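Resident Lounge Gallery: The Boateng House Common Rooms

Boateng House has offered furnished residence to visiting scholars and their families for many years, and its common rooms remain the part of the building most often mentioned in letters from former residents. This gallery page presents the ground floor lounge together with notes on the furniture, its upkeep and its use. The page is maintained by the Office of Residential Services and is revised each October, when the annual furniture review is complete.

The lounge is open to all residents and their registered guests from seven in the morning until eleven at night. Reservations are not required for ordinary use. Groups wishing to hold a meeting or a small reception in the room should apply to the front office in writing.

About the Furnishings

The present furnishings were selected under the Cavness Program, which replaced seating in the common rooms throughout the residence. Under the terms of the program, upholstered pieces were chosen for comfort and ease of cleaning first, and for appearance second. Residents were invited to try several models before the final order was placed, and 300 comment cards were returned to the office. The most frequent request was for a deep seat with a soft back. The second was for a table within reach of the sofa.

Requests for a matching set throughout the building were considered and declined. Each room has been furnished according to its use, and pieces may be moved between rooms when one of them is sent out for repair.

The Lounge Sofa and Side Table

The sofa is upholstered in brown microfiber, with a thick rolled arm, wide seat cushions and tufted back cushions. A bright red throw pillow is kept with it. The white side table stands at the arm, on the marble-patterned tile that was retained when the room was refurnished.
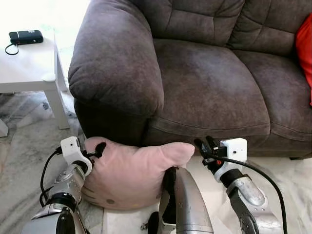 Ekow Darko wrote to the office that the old sofa had been firmer and, in his view, better for reading, although he conceded that his children would not hear of its return. He asked whether one firm armchair might be added for residents who find a low seat difficult to rise from. The request has been entered in the current review, and a straight-backed armchair from the Darketti catalog is under consideration.

Microfiber develops a rubbed appearance where it is used most. Light brushing with a soft, dry brush will lift the nap in most cases, and residents are welcome to borrow a brush from the front office. Water should not be applied to the upholstery. Spills should be blotted with a white cloth and reported the same day, and the housekeeping staff will treat the area with the approved Clitness solution.

Seat and back cushions are turned or plumped by the housekeeping staff each morning. Residents are asked not to carry cushions or pillows to other rooms or to the garden.

Use of the Side Table

The table is intended for books, cups and small personal items. Coasters are available at the front office. Telephones and other small devices may be placed on the table while their owners are in the lounge, but the residence does not accept responsibility for articles left behind. Items found at closing time are recorded and held at the front office for one month.

Cords should be kept clear of the walkway. Residents who require a longer cord for medical equipment should speak with the Facilities Coordinator, Robel Lencho, who will arrange a suitable place to sit.

Care of the Floor

Tile was preferred to carpet in the lounge on account of the garden entrance. The floor is swept daily and washed twice a week before the room opens. Furniture should be lifted when it is moved, as dragging will mark the glaze. Felt pads are fitted as required and are inspected at the annual review.

Costs and Replacement

The lounge account for the current year stands at $3594, of which $1451 has been set aside for upholstery cleaning and repair. A further $500 is reserved for small items such as pillows, lamps and table covers. Upholstered pieces are replaced when repair is no longer practical, and there is no fixed schedule for doing so. Furniture withdrawn from the common rooms is offered first to residents of the building, by written application.

Suggestions and Inquiries

Comments on the furnishings may be left in the box beside the front office or sent to the Office of Residential Services, Boateng House. Please state the room and the piece of furniture concerned. Replies are normally sent within two weeks. Suggestions received after the end of October are held for the following review.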